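Support > Siltar Hand-Held Gripper Pair > Set-Up Guide > Section 2: Handling Cloth

April 12, 2021
Prepared by Fiifi Quaye

2.1 Before starting

1. Place the work table so that the operator can reach all of it with both grippers.
2. Press each foam pad by hand and confirm that it is firmly seated.
3. Lay the cloth on the table. Do not smooth it.

Caution: Do not use pads that have completed more than 200 sessions.

2.2 Lifting

4. Bring the open jaws down on either side of a fold.
5. Close the trigger slowly until the cloth bunches between the pads.

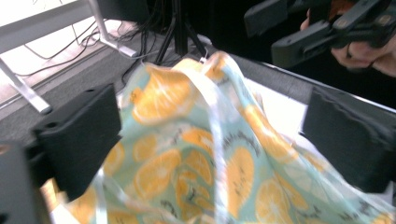
Janaka Sarkar asks that operators of thin fabrics also practice the slow close for a full 60 seconds before recording, as a quick squeeze lets light cloth slip out at the bottom of the pads.

6. Raise the cloth without twisting the wrist.
7. Lower the cloth and open the jaws fully before moving away.

Note: Printed and plain fabrics are handled in the same manner. Select the "Thin" setting for both.

Caution: Keep fingers clear of the jaws while the trigger is in use.

For replacement pads, see Section 4.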